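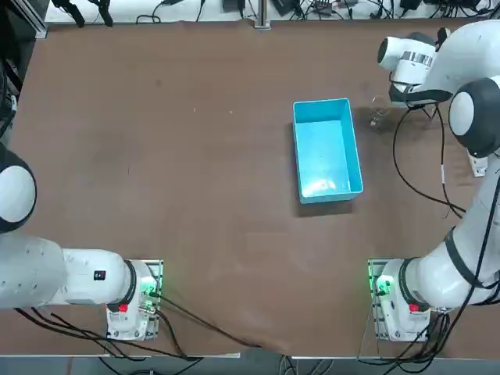

片づけの話をまた書きます。前号で「次は台所の引き出しを」と予告したのに、気持ちがすっかり別のほうへ行ってしまいまして、今月は箱の話です。箱というか、ふたのないプラスチックの入れもの。うちではただ「かご」と呼んでいますが、編んであるわけでもなんでもありません。茶色い天板の上に水色がひとつあると、それだけでちょっと気分が明るくなりませんか。わたしはなります。しかも側面がまっすぐ立ち上がっているのがいいんです! 上に向かって広がっていく形の箱だと、棚に並べたとき底のほうに三角のすき間ができて、そこにほこりと輪ゴムがたまる。まっすぐなら隣とぴたっとくっつきます。それから底が白っぽいこと。中が空っぽだと底がつやっと光って、何か残っていればすぐ目につく。これは使うようになってから好きになったところです。

もともと箱には冷たいほうでした。お菓子の缶と靴の箱で全部なんとかしてきた人間なので、入れもののためにお金を払うというのがどうにも納得いかなくて。気が変わったのは、この前の読者の集まりです。お茶を飲みながら、みんなで家の「行き場のないもの」を言い合う時間があったんですが(毎回これがいちばん盛り上がります)、エドゥアルド・カドレツさんが「うちは箱を先に空けておくんです」とおっしゃったんですね。最初は意味がわかりませんでした。箱って、ものがあるから買うんじゃないの、と。

カドレツさんのやり方はこうです。家の中にひとつ、何も入れない箱を決めておく。食卓の上でも、玄関の台でも、手の届くところならどこでもいい。で、一日のあいだ、置き場所に迷ったものは全部そこへ入れる。郵便物、外れたボタン、誰かのヘアピン、何の鍵かわからない鍵。そして夜の9時になったら、中身を全部出して、箱を空に戻す。それだけ。「入れるのは誰でもできるんですよ、空にするのが仕事です」と言って笑っていらして、わたしはその場で手帳に書きました。手帳に書いたことの大半は忘れるのですが、これは覚えていました。

さっそくやってみました。初日はうまくいったんです。張り切っていますから。出てきたのは乾電池が二本と、レシートの束と、家族の誰も心当たりのない小さなねじ。乾電池は使えるかどうか確かめて引き出しへ、レシートは家計簿にはさんで、ねじは……ねじは困りました。捨てると次の日に何かが外れる気がして捨てられない。結局、ジャムの空き瓶に「ねじ」と書いて、工具の隣に置きました。瓶が増えただけじゃないかと言われればその通りですけれど、次にねじが出てきても迷わないので、わたしとしては大進歩です。

三日目に早くもさぼりました。夜、眠くてどうしようもなくて、まあ明日でいいやと。そうしたら翌朝の箱はもう満員で、上に広告を一枚のせたら最後、下に何があるのかわからなくなる。夫はその広告の上に平気で眼鏡を置く。眼鏡がすべって箱の中に落ちる。眼鏡がない、眼鏡がないと家じゅうを探しまわって、40分後に箱の底から出てきました。朝の40分ですよ。お弁当をひとつ作っておつりがきます。

それで、9時をやめました。うちの9時はお風呂の順番やら明日の支度やらで一番ばたばたしている時間なんです。かわりに夕飯の前、食卓を拭くついでにやることにしました。天板を拭くにはどのみち箱をどけなくちゃいけない。どけるついでに空にする。これはわたしに合っていました。食卓が出ないとごはんが始まらないので、おなかをすかせた家族が手伝ってくれるんです。手伝うというか、早くしてと横で言いながら、自分のものだけ持っていってくれる。それで十分助かっています。

置き場所も何度か変えました。最初は食卓の真ん中に堂々と置いたんですが、真ん中というのは誰からも近いぶん、なんでも入ってくるんですね。みかんの皮が入っていた日にはさすがに家族会議を開きました。次に玄関へ持っていったら、今度は遠すぎて誰も使わない。靴べらが一本入ったきり。いまは食卓の端、台所に近いほうに落ち着いています。座ったままではちょっと届かなくて、立ち上がれば届く。このくらいの面倒くささがちょうどいいみたいです。

大きさについても書いておきますね。集まりのあとで何人かの方から「どのくらいの箱がいいですか」とお手紙をいただいたので。わたしは最初、大は小を兼ねると思って、押し入れ用の深いのを出してきたんです。大失敗でした。深い箱は、一週間分でも一か月分でも黙ってのみ込んでしまう。出す気がなくなるくらいのみ込んでしまう。浅めの、一日でちょっと窮屈になるくらいのものがおすすめです。封筒が寝かせて入ればそれで間に合います。それ以上大きいものは、もともと箱に入れるべきものじゃないんだと思います(傘とか。入れようとした人がいるんですよ、うちに)。

色は好みでどうぞ。わたしは水色をすすめます。濃い色の箱だと黒いヘアゴムや鍵が隅に沈んで見えなくなるんです。透明もためしましたが、中身が横から丸見えで、食卓に置くとごはんのあいだじゅう請求書と目が合う。これはよくないです。薄い色で、中まで明るくて、横からは見えない。わがままを言うとそういうことになります。

お店の話も少し。駅の向こうのコーンステッド、二階の奥が家庭用品の売り場になっていて、ここの箱の棚が前より充実しています。前はふた付きばかりだったんですが、ふたなしが並ぶようになりました。ふたはですね、この使い方には要りません。ふたがあると閉めたくなるし、閉めると上に何か置きたくなる。わたしは三つ買いました。ひとつは食卓、ひとつは洗面所、もうひとつは、白状しますと、まだ何に使うか決まっていません。シュテファネツの文房具店にも小ぶりのがありますが、あちらは紙ものを立てるための細長い形なので、机の上で使う方はそちらがいいかもしれません。角が丸くて、拭きやすそうでした。

拭くといえば、お手入れです。プラスチックの箱はほこりを呼びますよね。とくに冬。わたしは空にしたとき、食卓を拭いたふきんでそのまま中もひと拭きしています。隅に細かいごみがたまったら、逆さにしてぽんぽんと底をたたく。シールの跡がついてしまったら、食器用の洗剤を少しつけて、ぬるま湯でしばらくおいてからこすると、うちのはきれいに取れました。たわしでこするのはやめたほうがいいです。洗面所のひとつはそれをやって、底が白くくもってしまいました。光らなくなった底というのは、思いのほかさびしいものです。

食卓の傷の話をくださった方もいらっしゃいました。箱を引きずると天板がこすれませんか、と。こすれます。うちの天板なんてもう、あちこち白っぽい筋だらけで、いまさら一本増えたところで、というのが正直なところなんですが、気になる方は箱の下に薄い布を敷いてみてください。古い手ぬぐいを四つ折りにしたくらいでちょうどいいです。わたしは敷いたり敷かなかったり。敷くと、今度は布を洗うのを忘れるんですよね。

うまくいかないところも書きます。まず、家族が箱を信用しすぎること。「あの箱に入れたよ」が返事として通用するようになってしまって、学校のプリントも、返さなきゃいけない図書館の本のしおりも、全部「あの箱」。夕方に気がついたときには提出の締め切りが過ぎていたことがありました。そこで、日付の入った紙だけは箱に入れない、冷蔵庫の扉に貼る、と決めました。守られているのは半分くらいです。

それから、わたし自身が空の箱に弱いこと。せっかく空にしたのに、そのきれいな底を見ていると、何か入れたくてうずうずしてくるんです。ペンを一本とか、飴を二、三個とか。飴はだめですね、飴を入れると子どもが寄ってきて、寄ってきたついでに消しゴムのかすを置いていきます。飴は缶に戻しました。お菓子の缶は、お菓子を入れているぶんには優秀です。

隣町のドラニッツに住む姉にも電話でこの話をしたら、「それは昔うちの母がお盆でやってたことよ」と言われました。そういえば、茶だんすの上に丸いお盆があって、鍵だの切手だの印鑑だのがのっていました。夕方になると母がそれを持って家じゅうを歩いて、配っていたんです。すっかり忘れていました。配って歩く、というのがいいなと思って、それから真似しています。箱ごと持って廊下を行って、はいこれあなたの、はいこれはあなた、と。郵便屋さんみたいでちょっと楽しいですよ。最後に自分のものばかり残るのが、まあ、つらいところではありますが。

次の集まりは12月、いつもの部屋で午後2時からです。今度は交換会をしようと思っています。家で使っていない箱、大きすぎた箱、色が気に入らなかった箱を持ち寄って、とりかえっこしましょう。名前を書いた紙をテープで底に貼ってきてください。前回、よく似た箱が重なってしまって、帰りぎわに大混乱になりましたので。ふた付きのものはふたも忘れずに。お茶はこちらで用意します。お菓子はどなたか、甘くないものを持ってきてくださるとうれしいです。前回は全員が甘いものでした。

カドレツさんも来てくださるそうで、今度は引き出しの仕切りの話をお願いしてあります。厚紙で作れるとのこと。セルベルクの方面からバスで来られる方は、冬の時刻表に変わっていて一本早いのに乗らないと間に合わないそうなので、気をつけていらしてくださいね。

お便りもお待ちしています。とくに、みなさんのところの「行き場のないもの」を教えてください。前回いただいた中では「片方だけの手袋」が一番多くて、その次が「もう持っていない電話の充電器」でした。充電器、わたしも箱の底から出てきました。試しにいろいろ差してみましたが、どれにも合いません。いまも食卓の箱に入っていて、毎晩出しては、翌朝また戻しています。予告しておいて飛ばしてしまった台所の引き出しは、次の号で必ず書きます。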